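거실 휴지통을 숨기지 말자

나는 거실 휴지통은 눈에 보이는 데 있어야 한다고 생각하는 사람이다. 이 얘기만 꺼내면 다들 표정이 묘해진다. 손님 오면 치워야지, 싱크대 밑에 넣어야지, 뚜껑이라도 덮어야지... 나도 6년을 그렇게 살았다. 그런데 그 6년 동안 우리 집 사탕 껍질이 어디 있었는지 아는가? 소파 틈, 리모컨 밑, 바지 주머니, 그리고 세탁기 안이었다. (세탁기에서 나온 휴지 부스러기를 검은 바지에서 떼어 본 분은 내 심정 아실 거다.)

그래서 올해 5월부터는 아예 탁자 바로 옆에 둔다. 노란 꽃밭에 하얀 꽃나무가 그려진 그 번쩍번쩍한 탁자 옆에! 취향 갖고 뭐라 하는 친구도 있지만 나는 이 탁자가 좋다. 휴지며 빨간 껍질, 보라색 껍질이 앉은자리에서 바로 통으로 들어가니까 꽃 그림 위가 훤하다.

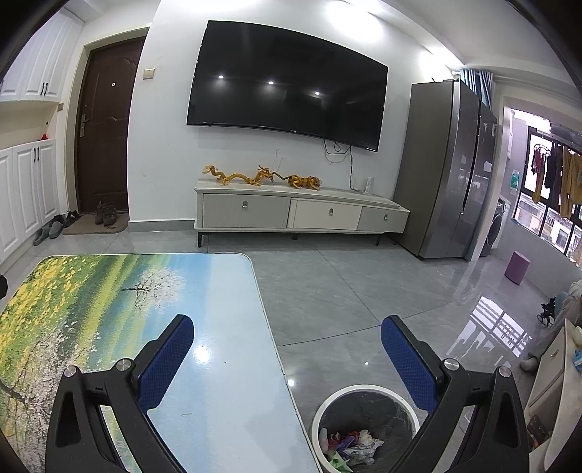
뚜껑은 왜 없냐고요

친구 Pauline Haworth는 뚜껑파다. 자기 집에는 Steyn이라는 페달식 휴지통이 있는데 3,489페소를 줬다나. 예쁘긴 하더라. 근데 그 집에 가면 과자 봉지가 늘 뚜껑 '위에' 올라가 있다. 발 한 번 밟는 게 그렇게 귀찮은 게 사람이다. 우리 집 건 그냥 동그랗고 하얀 통에 어두운 색 봉지 하나 씌운 게 전부고, 나는 이걸로 충분하다고 본다.

물론 조건은 있다. 거실 통에는 마른 것만 넣는다. 휴지, 껍질, 비닐까지는 괜찮고 과일 껍질은 무조건 부엌행이다. 이것만 지키면 냄새 걱정은 거의 없다. 그리고 나는 밤 10시에 한 번 들여다보고, 찼으면 봉지째 묶는다. 과자 껍질은 부피만 커서 꾹 누르면 또 한참 들어가는데, 그 유혹에 넘어가면 나중에 봉지 빼다가 찢어진다. 내가 해 봐서 안다. 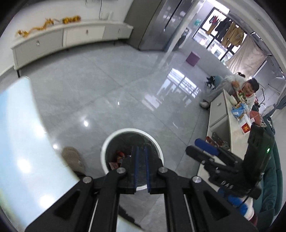 바닥이 반짝이면 더더욱

우리 집처럼 밝은 회색 타일이 깔린 집은 특히 그렇다. 창문 빛이 바닥에 그대로 비쳐서 껍질 하나만 떨어져도 확 눈에 띈다. 벽 쪽 하얀 장 위에 노랑 주황 장식 줄을 늘어놓은 건 괜찮으면서 휴지통은 보기 싫다는 말, 난 잘 모르겠다. 둘 다 사람 사는 흔적 아닌가.

Elsie Wainwright는 그래도 손님 올 땐 좀 치우라고 한다. 싫다. 손님도 코는 풀 거 아니냐고!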